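Folding carton

A folding carton is a box made from a single sheet of paperboard that is printed, cut, creased and glued, then shipped flat and opened up only when it is time to fill it. Cereal, tea bags, crackers, toothpaste and light bulbs are all commonly sold in one. It is among the cleverest everyday objects in any kitchen, and it rewards anyone willing to pull one apart at the seams and lay it out on the table.

Blank and creases

The flat, cut shape is called a blank. A basic blank has four main panels in a row, a narrow glue flap at one end, and a set of smaller flaps along the top and bottom. Where a fold is wanted, a blunt steel rule presses the board into a channel and leaves a crease. The crease partly separates the layers of fiber inside the board, so that the board bulges inward as it bends and the printed face stays smooth. A good crease is a lovely thing to feel under the thumb!

Grain matters a great deal. Paper fibers tend to line up in the direction the sheet traveled through the mill, and board is stiffer along that line than across it. On an upright carton the grain usually runs around the box, which helps keep the tall panels from bowing outward.

Common styles

In a straight tuck carton the top and bottom closures both fold in from the same panel, which leaves the front face free of raw edges. In a reverse tuck they fold in from opposite panels, and the blanks can often be nested more tightly on the sheet. Heavier goods call for a glued seal end or a crash-lock bottom (also called an auto bottom), whose pre-glued flaps snap into place as the box is squared up. That snap is one of the small joys of the trade.

The Brilness collection

The Brilness Packaging Museum in Pruston keeps 700 cartons, many of them stored flat in the drawers they arrived in. The oldest group is a run of 52 starch and soap cartons from the Nadar mill, complete with the pencil marks of the die makers. Another 21 are uncut trial sheets, and these are the real treasure, as they show how blanks were fitted together to save board. One Grokar biscuit sheet holds 8 blanks locked together like puzzle pieces, with hardly a finger's width of waste between them.

See also: Paperboard, Die cutting, Corrugated box, Shelf display

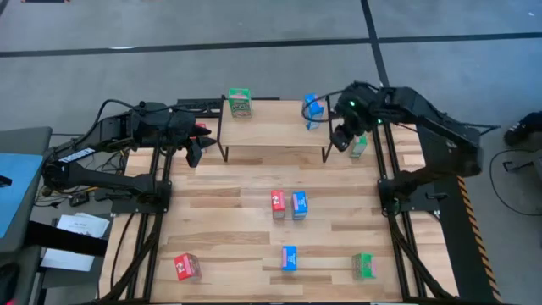 Brilness Packaging Museum | Department of Paper and Board
Boxes on and beside a raised wooden shelf. The blue one, toward the right, is tilted slightly.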